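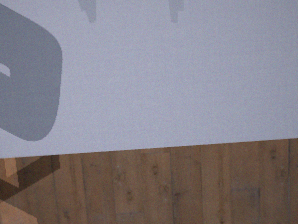
Bangate temple to extend visiting hours from August

The Hindu temple at Bangate will open to visitors for longer each day from August, the temple trust has confirmed. The main hall, at present closed through the middle of the day, will remain open until 2 pm and will open again for evening prayers. The morning service is unchanged.

The decision follows a consultation with worshippers held over the spring. The trust received 163 replies, many of them from families who travel in from Lollow and who had asked for more time between the morning service and the midday meal.

Cirilo Bermúdez, who manages the visitor office, said that school and community groups would continue to be welcome but should book at least three weeks ahead. "We ask groups to arrive together and to leave their shoes at the side entrance on Nadetska Street," he said. "Guides are available in English and Gujarati."

Visitors are reminded that shoulders and knees should be covered and that telephones must be switched off inside the main hall. Admission remains free. Parking is limited on festival days, when a bus will run from Lollow station to the temple gate.

Enquiries should be made to the visitor office, which is open each morning from 9 am.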